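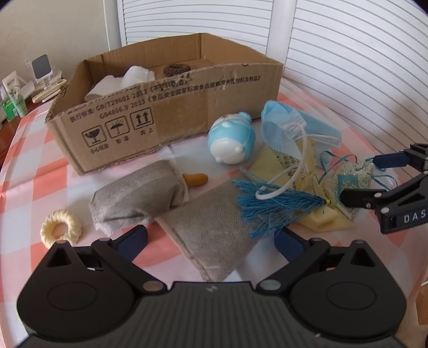 Cardboard box on a checked tablecloth. Note the umbrella symbol.

How to work out the shipping emissions of one parcel

Freight companies like to give you a green leaf and no arithmetic. You can do the sum yourself in the time it takes a kettle to boil.

1. Weigh the parcel, packaging included, and convert to tonnes. Mine was 88 kg, so 0.088.

2. Find the distance by sea. Use a port-to-port calculator and resist the ruler, as ships are fussy about going around continents. Long hauls get their own line for each leg.

3. Get the emission factor for each leg, in grams per tonne-kilometre. Check the year. The first table I found was from 2006, and had aged like milk.

4. Multiply all three. Do the truck separately. My 700 km by road came out looking far worse per kilometre than the ocean did, which spoiled a good rant.

5. Add the legs together and divide by 1,000 for kilograms.

Kaisu Kemppainen points out that slow steaming changes the factor, so ask the carrier which speed it assumes. I asked Voria in September. They sent me another leaf.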